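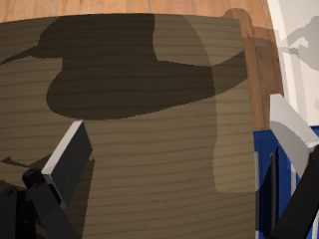 Wood grain and shadow, close up.

The death notice should say more, and cost less

My aunt, Amparo Mateos, died in August. She was the last of that generation on my mother's side, and it fell to me to write the notice for the paper. I had never written one. I sat down after supper thinking it would take twenty minutes and was still there at half past one in the morning.

The writing was hard, but the form made it harder. The paper in Barrios, where she lived for most of her life, takes death notices through an agency called Vendik. You type into a box, and a figure beside the box goes up as you type. The basic price covers 51 words. After that you pay by the line. By the time I had put in her name, where she died, her children, her late husband and the time of the funeral, I had used nearly all of it and had said nothing that would help a stranger tell her from any other woman of her age.

So I did what most families do. I cut. Out went the bakery at Nallutow where she worked the early shift until her knees gave up. Out went the fact that she taught half the street to swim. The nieces and nephews became "and extended family", and I was one of them. What was left was correct, and I was ashamed of it.

I don't blame the staff. Lucía Tejada at the agency was patient with me on the phone and moved the deadline by an hour when I asked. My complaint is with the idea that a death notice is an advertisement like any other, to be sold by length to people who are in no state to shop around. A family selling a sofa can wait a week or try somewhere else. A family with a funeral coming can't.

Price and length

I would like to see local papers offer a plain notice, long enough to be of use, at one fixed price. Two short paragraphs would do for most people. The first would carry the facts: name, age, family, the service, where to send flowers or money. The second would be for whatever the family wanted to say. Those who wanted more could pay for more, and the large displays with borders and verses could go on costing what they cost now.

The usual answer is that papers are short of money and notices are one of the few things that still bring it in. I accept that. I also think it is a poor footing for a business. The notices are the one page my mother reads every day. Her neighbour Eusebio Paredes reads them first and the football second. If families stop placing them, those readers have one less reason to buy the paper, and families are stopping. When Ah-rin Wang's father died in Valleck, she put the news on her own page online and left it at that. It cost her nothing. Several of his old workmates didn't see it and missed the funeral, which still upsets her. 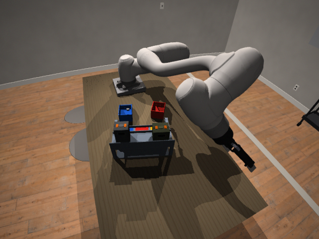 What to put in

The other half of the trouble is ours. Even where space is free, people write the same notice. "Passed away peacefully." "Will be sadly missed." These phrases do no harm and I used one of them myself, but they were written long before the person they are now describing was born. Somebody looking up a great-grandmother in fifty years will learn from them only that she was missed.

I have a folder of family notices that my cousin Leire Echevarría copied from the library, and the ones I go back to are the odd ones. An uncle's from 2000 says he mended clocks and was never on time. Another gives the name of a boat. A third lists the dead woman's employers in order, with the dates, and I have used it more than any other to work out who lived where.

My suggestion is to put in one thing the person did on an ordinary day. It takes a single sentence. If there is room for a second, say what work they did, paid or not. Leave out a verse if something has to go.

Leire read my notice after it was printed and asked where the bakery had gone. I told her what the extra lines would have cost. She said she would have paid it, and I wish I had rung her that night before pressing the button.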